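Small Racks and Shelves

Ludger Seidel keeps this page for the racks he sets up at Ninley. There are 17 sets in the gallery now, and new ones go up on Thursday. Click a heading to see the rest of that set. Racks are listed by number of tiers, smallest first, and the fabric or covering underneath is noted where people have asked for it. Please write before using a picture in print.

Three tiers, white wire

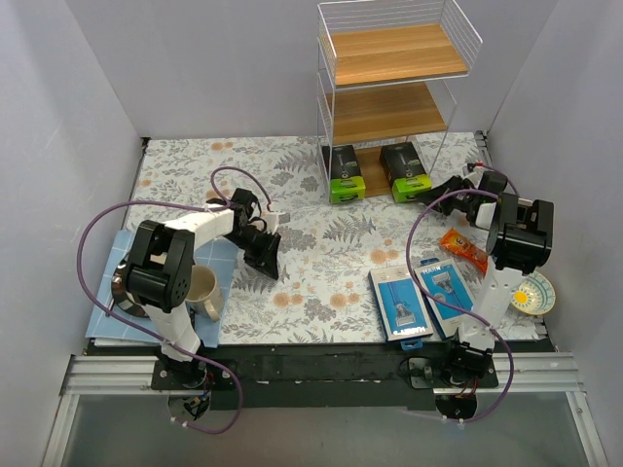
White wire rack with wood-grain shelves and a railing around the top one. Two black and green boxes at the bottom, upper shelves empty. Floral covering in grey and peach.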